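Section 9: Swapping in the Vodley fingers

I ran the stock Skevari fingers for 137 cycles before I changed over, so do yours with a fresh battery of tests too – otherwise you've got nothing to compare against!

1. Power down the arm and wait 15 seconds before you touch the wrist.

2. Back out the hex screws on both fingers. They're short and they love to roll under the bench (ask me how I know).

3. Fit the Vodley fingers with the pads facing each other, then snug the screws by hand.

4. Power up, open the Zurkard controller page and run a slow open and close.

Caution: keep your own fingers out until that first close is done.

Now the fun part, working inside a PC case. I like this test because a drive carrier sits deep between metal and plastic, and you learn fast how much room a gripper needs.
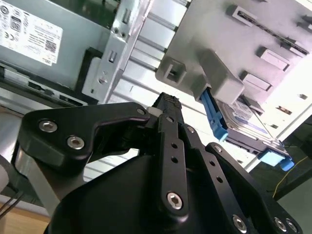
5. Come in at an angle and stop short of the carrier handle. Check the clearance on both sides, then creep forward.

Note: I set the force limit at 2,000 on the Zurkard scale. The Skevari set liked it a bit higher – start low and work up.

6. Save the pose before you try the next finger set.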